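4.2 Length of stay and choice of lodging

Visitors to Tivstead fall into two groups that hardly overlap. The first comes by the morning train, walks the old harbor wall, eats lunch near the market and leaves before dark. The second stays at least one night, most often in a rented room or a small guesthouse in Gultholm, across the river. We spoke with 146 visitors in May, at the station and at the ferry landing, and asked each where they had slept and what had made them choose it.

Price came up less often than we expected. Overnight visitors talked mainly about distance to the ferry and about whether they could leave bags after checkout. Of the rooms in our sample, 20 were booked through Villow, a local booking site, and the rest by phone or through the tourist office. Guests who booked by phone stayed longer, but the group is small and we do not draw much from it.

Day visitors gave a different picture. Many had not known that the castle garden stays open in the evening, and several said they would have stayed over if they had. The garden is left out of the printed town map, which still follows the layout used before the Tello footbridge was built. Some 15 people asked our interviewers for directions to the bridge while the survey was under way - a few of them while standing within sight of it.

Guesthouse owners were interviewed separately, in their own homes. Seven agreed to take part. They described short stays as the harder part of the trade, as a room takes the same work to turn over after one night as after five. Two had set a minimum stay for the summer and meant to keep it.
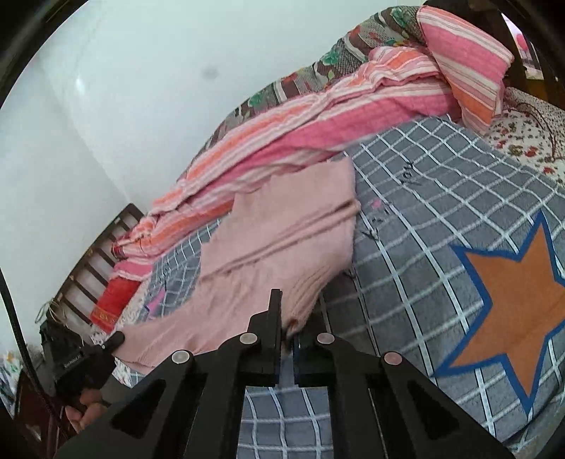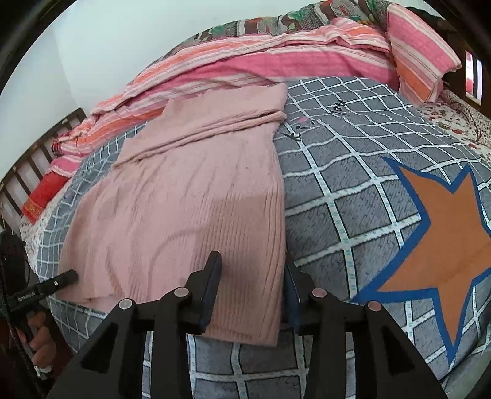
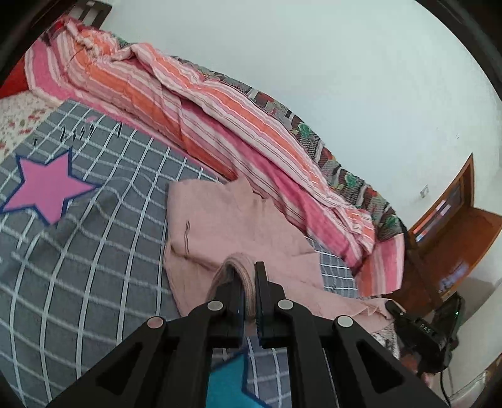 Figure 3. Bed with a grid-patterned sheet.

Yurani Tamayo, commenting on a draft of this section, wrote that a minimum stay might push one-night guests back into the day-visitor group, and that the two groups should be counted again once the rule has been in place for a full summer. We agree that our data cannot settle this. The owners' booking records, which we have only in part, are taken up in section 4.3.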